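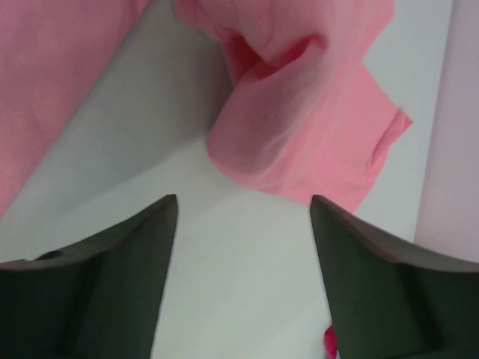

Folding thin cotton flat on a table

Thin woven cotton is harder to fold than a towel or a pair of jeans. It slides over itself, it keeps every crease you put into it, and if the first fold is out by a finger's width the last one will be out by a hand's width. The method on this page works for light tops, tunics, pillowcases, table covers and any loose length of cloth you want to put on a shelf. It takes a few minutes the first time and well under one minute when you have done it a few times.

What you need

A table with a smooth top, larger than the piece you are folding. A pale top is useful with coloured cloth, as the outline shows up clearly. Clear everything off it. A bed will do if there is no table, but the mattress gives under your hands and the edges come out wavy.

A clothes brush or a dry hand for smoothing. An iron is optional. If the cloth has been lying in a heap for some time, iron it first on the setting given on the care label and let it cool before folding. Warm cotton takes a crease straight away, including the ones you did not mean.

Step 1. Find an edge

With a crumpled piece, don't shake it out at once. Thin cloth twists when shaken and you end up with a rope. Put the heap on the table and look for a hem or a selvedge. A hem is turned over and stitched, and feels thicker between finger and thumb. A selvedge is the firm woven edge of the roll. A cut edge with loose threads will also do, but handle it gently and don't pull on the threads.

Follow the edge with your fingers until you reach a corner. Hold the corner in one hand and run the other hand along the edge to the next corner. You now have one full side.

Step 2. Lay it down

Hold both corners at chest height and let the rest hang. Wait a second or two for the twists to drop out. Lower the far end on to the table first and bring your hands towards you, so that the cloth goes down from back to front and pushes the air out in front of it.

Put the long edge that you are holding parallel to the edge of the table and leave a strip of bare table between you and the cloth. You will need that space for your hands and forearms. I leave 10 cm. Less than that and my sleeves catch the hem.

Step 3. Smooth from the middle

Place both hands flat in the middle and move them outwards, one to the left and one to the right. Then do the same up and down. Press lightly. If you push hard, the top layer travels and the lower one stays behind, and you get low ridges running along the edge.

On a top or tunic, deal with the sleeves last. Smooth the body first, then pull each sleeve out by the cuff until it lies at its natural angle. Check that the two layers inside the sleeve are flat. A tuck up near the armhole is the usual reason for a lump in the finished fold.

Step 4. Fold the long side

Take the lower edge at two points, each a quarter of the way in from the end. Most people take hold of the corners, and then the middle sags. Lift just enough to clear the cloth underneath, carry the edge over and set it down in one movement. Don't drag it.

For a shelf 30 cm deep, fold in half and then in half again, which gives 4 layers. For a drawer where things stand upright, fold in thirds.
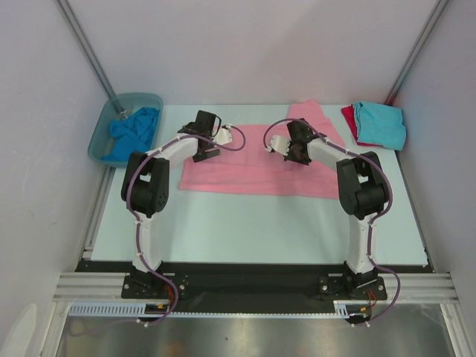
Chrysanthi Zacharopoulos wrote to say that she folds the sleeves in before she touches the lower edge, and that her tunics stay square for longer on the shelf that way. She also puts a strip of tissue in the first fold of anything she won't wear until May, and the crease then falls out after an hour on a hanger.

Both are good ideas. I tried sleeves first on two tops and it does save a step, provided that the sleeves are no longer than the body is wide. With long sleeves you have to double them back, and the extra thickness sits on one side.

Step 5. Fold the short side

Turn the ends in so that they meet in the middle, leave a gap the width of a pencil, then close one half over the other. The gap gives the cloth room to bend. Without it, thin cotton bunches on the inside and the packet won't lie flat.

Pat it down. Turn the whole thing over so that the open edges are underneath.

Step 6. Put it away

Stack no more than 4 or 5 pieces. A higher pile leans, and you disturb all of it when you want the one at the bottom. Keep strong colours away from white for the first few washes, pink and red in particular.

I use a Gesteck shelf divider between piles. A piece of stiff card cut to the depth of the shelf does the same job.

Common problems

The corners don't meet. Check whether the piece is square. Many are not, especially after a hot wash. Line up the edge that will show at the front and let the back be uneven.

The cloth keeps sliding. The table top may be too slippery. Lay a cotton sheet over it and fold on top of that.

Loose threads at the hem. Trim them with small scissors close to the cloth. If the edge is fraying along its length, turn it over twice and stitch it before the next wash.

Hard creases along the folds. Refold along different lines when you put it away next time, in thirds if it was in halves before.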